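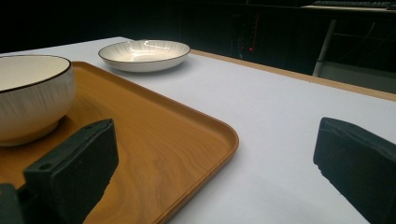 Flaltside Tenants' League Questions "Glaze-Safe" Labels on Secondhand Dishes

FLALTSIDE, August — The Flaltside Tenants' League is asking resale shops in the district to stop putting "Glaze-Safe" stickers on used dishes until someone can explain what the stickers mean.

The green labels began showing up this spring on bowls, mugs and serving plates sold through shops that signed on to the Sumau Reuse Program. Shops pay $50 a month to take part. In return they get rolls of stickers, a window sign and a one-page guide on how to look over a piece before it goes on the shelf. The guide, which the League has read, tells staff to check for chips, run a finger along the rim and "use good judgment." It does not call for a lead test of any kind.

"I have no quarrel with used dishes. Most of what I eat off of is used," said Leonora Yap, who leads the League's household goods project. "My quarrel is with a sticker that sounds like a lab result. You can't feel lead with your finger."

League members visited 20 shops in June and July and asked at each counter what testing stood behind the label. Most staff pointed to the sign in the window. One offered to look it up and did not call back. At a shop on Unley Street, manager Fikri Pillai said he had stopped using the stickers after a customer asked him the same question.

"I sold around 700 pieces with that label on them," Pillai said. "I believed it. Then I went back and read the guide again."

In a written reply to the League, program director Matvii Vasylenko said the label "reflects a visual standard of care" and was never meant as a promise about what a glaze contains. He said clearer wording is being considered. The League asked when the new wording would be ready and has not received a date.

The League is not claiming that any labeled dish is unsafe. It has not tested them, and as far as it can tell, neither has anyone else. Until that changes, it suggests that shoppers treat a stickered bowl the same as one without a sticker — and keep older or unmarked pieces for fruit, keys or the shelf if they are unsure.

A petition asking the program to publish its standards or pull the label has 61 signatures so far. Paper copies are at the League office, second floor, 9 a.m. to 4 p.m.

Media contact: Aicha Hajji, Flaltside Tenants' League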